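3.2. Compter des visiteurs qui ne restent pas en place

J'avoue que c'est la partie du travail que je préférais sur le papier et qui m'a donné le plus de fil à retordre. L'idée de départ était simple : on s'installe sur le belvédère de Golik en mars, au moment où les grues repassent, et on note combien de promeneurs s'arrêtent, combien de temps, et ce qu'ils regardent (les oiseaux, le lac, leur téléphone...). Borghild Sandberg, qui avait déjà fait ce genre de relevé sur la réserve de Bilyk, m'avait prévenue que les gens bougent plus que les grues. Elle avait raison !
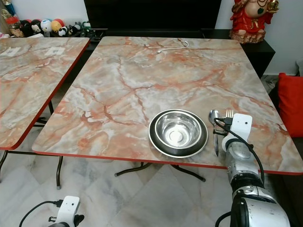

J'ai donc renoncé au comptage continu et j'ai découpé la matinée en tranches de 11 minutes, avec une pause entre deux tranches pour recopier les fiches au propre. Sur l'ensemble de la période, cela m'a donné 127 fiches exploitables. J'en espérais 200, mais le brouillard a mangé une bonne partie des débuts de matinée, et le sentier d'Indik est resté fermé plus longtemps que prévu.

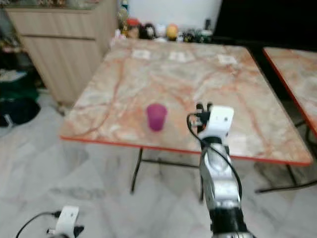 Figure 4. Gobelet violet-magenta posé sur une table à plateau d'aspect marbré.

Restait à savoir quoi faire des groupes. Une famille qui s'arrête ensemble, est-ce une observation ou cinq ? J'ai tranché pour une seule fiche par groupe, en notant la durée du membre le plus patient (souvent un grand-parent, d'ailleurs). Ce choix gonfle un peu les durées d'arrêt, je le sais bien, et j'y reviens en 4.1.
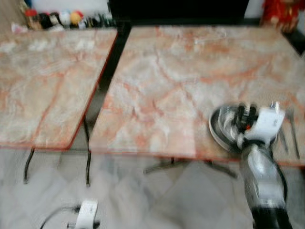 Le découpage du belvédère en secteurs m'a posé un problème voisin. J'avais tracé deux zones, l'une côté lac, l'autre côté roselière, en pensant que chacun choisirait son camp ; or les visiteurs se plantent volontiers pile sur la limite. Imaginez deux tables mises côte à côte, avec une étroite fente sombre entre les plateaux : de loin on croirait une seule surface, et il faut pourtant bien décider de quel côté tombe la miette. J'ai fini par attribuer ces indécis au secteur vers lequel ils étaient tournés à leur arrivée. Borghild a recodé 22 fiches de son côté avec la même règle, et nos désaccords portaient presque tous sur des gens qui photographiaient le panneau de Tokeck, que ma grille ne prévoyait pas du tout. Je leur ai ajouté une catégorie à part, traitée dans la section suivante.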